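14 comments · 37 shares

I'd been told to bring a jumper to Fagerlund, and I'm glad I did – the place is freezing in February. Vasiliki Christodoulou met me at the door with two mugs of tea and walked me straight through to where her team collects examples for Ilex, the program that's learning to use a robot's hand.

"People think we write the movements," she told me. "We don't write any of them. We do a thing, we record it, and then we do it again until we're sick of it."

They had 1,229 recordings when I visited, and Darmawan Goh reckons he's in most of them. I asked if he ever got bored. "By lunch, yes! But you mustn't get too tidy. If I hold something out the same way every time, Ilex only learns that one way, and then Vasiliki holds it out and it's lost."

He's fussy about fingers, too. A thin stick is far harder than a cup, he says, and he'd much sooner have a slow, wobbly go at it than a perfect one.
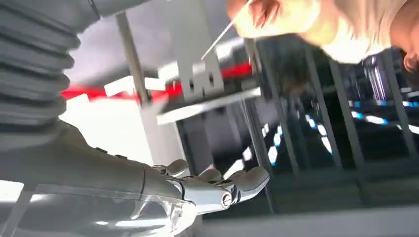

What gets thrown away

Quite a lot, as I found out. Of the last batch, 112 were binned, mostly for bad labels – someone had typed "give" where they meant "take". Vasiliki still winces about it.

"I did half of those myself," she said, "so I can't shout at anyone."

Darmawan was already back at it by then, and my tea had gone cold.

22 likes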